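Folding and Storing Clothing in a Shared Bedroom
Household Skills Handbook, Troltmont Residence Services

Purpose

This page sets out the procedure for sorting, folding and storing clean clothing and small linens in a residence bedroom. It applies to all residents and to staff who assist them. Questions may be directed to Nadja Baumgartner at the Troltmont front office.

Before You Begin

Make the bed first. A made bed provides a wide, clean surface at a comfortable height, and most residents will find it easier to use than a desk or the floor. Pull the sheet smooth and move pillows to one end. Wash and dry your hands.

Confirm that every item is fully dry, checking seams, waistbands and pockets. Damp items must go back to the drying room on level 2 and may not be placed in a drawer.

Sorting

Place the clean items at the foot of the bed. Pick up one item at a time, lift it clear of the pile and let it hang so that the twists fall out. Small cloths and thin garments often come out of the dryer crumpled and may need to be shaken twice.

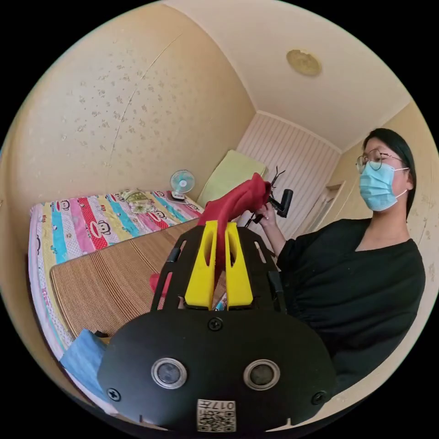 Set each item down by type. Shirts, pants, and towels should be kept in separate stacks, with socks and underwear to one side. Items that belong to another resident should be placed in the return basket in the hallway.

Folding

1. Lay the item flat with the front facing down.
2. Smooth it from the center toward the edges with an open hand.
3. Fold both sides inward so that they meet at the middle.
4. Fold the bottom up to the top. Thick items should be folded once only.
5. Turn the item over and add it to its stack.

Square cloths are folded in half and then in half again. Patterned pieces may be folded with the print facing out.

Storage

Heavier items are stored in the lower drawers. Do not fill a drawer above its rim. Extra bedding is kept in the linen closet, and the key may be requested at extension 645 until 8 p.m.

Damaged clothing may be left with Karim Qudah in the mending room. Please attach a slip showing your name and room number.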